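Zultarness Kitchen Trials: Gallery of the Turntable Fault

Posted in September by Vichien Sitthichai

Welcome to the gallery page for our small kitchen project. At Zultarness we teach a robot arm, which we call Flaltow, to do everyday jobs in a home kitchen. Microwave work is our favourite and also our biggest headache. This page is about the fault we had during the plate removal task, what we learned from it, and how we do the task now.

I wrote most of this for the people at Gautam who will repeat the trials in their own kitchen. Please forgive my English where it is not smooth. If a sentence is not clear, write to me and I will say it another way.

What went wrong

The job was simple on paper. Open the door, take hold of the glass turntable by the rim, lift it, bring it out level and put it down on the counter. We first ran this 200 times and were quite happy with the result. Then in one afternoon we lost two plates.

In both cases the arm closed its fingers too low. It believed it had the rim, but one finger had gone under the glass and was pushing against the floor of the oven. When the arm lifted, the plate tipped, slid back, and then came out of the door on its edge. The first plate chipped. The second one broke on the floor in more pieces than I want to remember.

No person was hurt. The operator was standing behind the line, wearing shoes and glasses, as our rules ask. Still, a broken plate close to somebody's feet is a safety matter and we wrote it up as one.

Why it happened

Clear glass is hard for a camera. The rim is thin, it takes the colour of whatever is behind it, and inside a white oven there is very little contrast. Our depth reading looked through the plate and gave the height of the oven floor. The error was roughly 10 millimetres, and this was enough.

There was a second cause, and this one is our own fault. The force limit on the fingers had been raised to 40 newtons for a different job with heavy pots, and it was not set back. With the old limit the arm would have stopped when it touched the oven floor. I was the one who changed the value, so I can't blame Flaltow for it.

The gallery

After the second breakage we stopped the arm and went back to working by hand, with the hand-held gripper, to collect new approaches to the plate. The door is fully open, the clear plate lies flat in the oven, and the two fingers are spread apart as they point toward it. 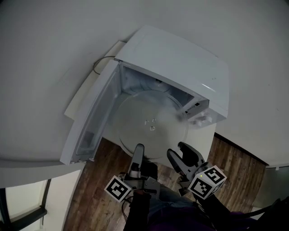
Changes we made after the fault

The list is short, and each change is now in the Mididow settings file, so you will get them when you update.

The finger force limit is saved with each task. It does not carry over from one job to the next any more, and the screen shows the value before the arm moves. Please read it out loud to your partner. It feels silly for the first day and then it becomes a habit.

The arm makes a light touch first. It comes down slowly until it feels the rim, backs up a little, and only then closes. If it feels nothing at the expected height, it stops and waits for a person.

The lift is done in two steps. First it goes up by a very small amount and holds. If the weight on the wrist is not even, the plate goes back down. This makes the task slower and some of my colleagues complained, but I prefer slow.

We also put a folded towel on the floor in front of the counter when we practise. It is not a clever solution — it is a towel.

Where we are now

Since the changes we have done 433 runs with the arm and no plate has fallen. It did stop and ask for help quite often, mostly in the late afternoon when the light in the kitchen is low. We count a stop as a good result for now, although it does not look so nice in the weekly numbers.

Still open is the question of plates with a worn or greasy rim. The light touch works, but the fingers can slip during the second part of the lift. If you try different finger pads at Gautam, please note which ones you used and tell me how they behaved.

Spare plates are in the cupboard beside the charger. Wrap the broken ones in newspaper before you put them in the garbage, and sign the sheet on the cupboard door so we know when to order more.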